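Questions about the Skallunell Robot Club

Who can join?
Any student in the school, from the first year up. You do not need to know programming. We have 59 members now, and many of them started with nothing.

What do members do in the first weeks?
Everybody begins in Prero, our simulator. You write a short program, you run it, and you look at what the arm does. A laptop from the library is good enough for this.

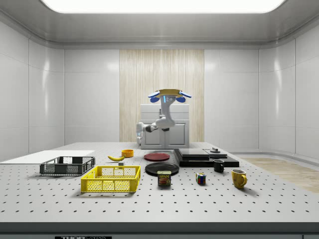

The tasks for the Omum challenge are given out in June. Each team of 2 receives the same table and the same list of objects, and writes one program for all of them. Things with different shapes need different grips - a mug has a handle, a banana is curved, and a thin disc like the one the gripper is holding up leaves very little for the fingers. Teams may choose the order of the objects.

How are the points given?
The maximum is 200. Last year the winning team had 132, so please do not worry if your first score is low.

Can I work at home?
Yes. Prero can be installed on your own computer. Save your files in the club folder also, or your partner can not open them.

Does it cost something?
The club is free. For the trip to the final in Caron we ask families to pay the bus ticket. If this is difficult, write to us and we will find a solution.

When do you meet?
After the last lesson, until 5:30 p.m. You can come late - only close the door quietly, please.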